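Perguntas frequentes — sabonete artesanal em casa

Posso começar sem experiência?
Claro! Comecei em setembro, com o kit básico da Bellach, e a primeira barra saiu torta e cheirosa.
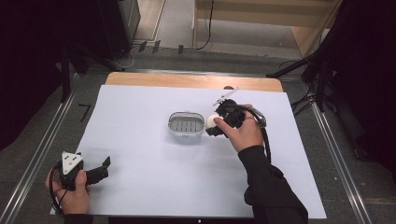
Quanto tempo dura uma barra?
A minha de 75 gramas dura 6 semanas — mas eu tomo banho demorado, confesso. Deixe sempre escorrer bem entre um uso e outro.

Precisa mesmo curar?
Precisa, e dá uma ansiedade danada! Guardo tudo num armário arejado e tento não mexer. 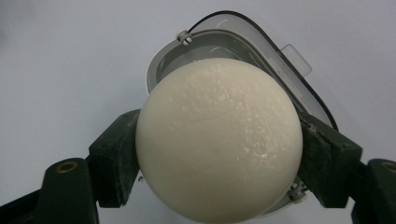
Uma leitora de Skaltska me escreveu que cura as dela por mais tempo no inverno e que a espuma fica bem mais cremosa. Vou testar!

Dá para usar no cabelo?
No meu ficou pesado, então parei.
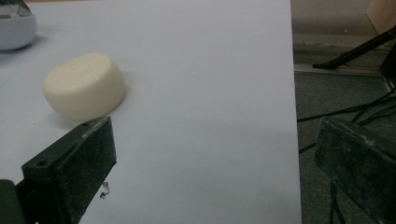
Formato redondo, cor creme.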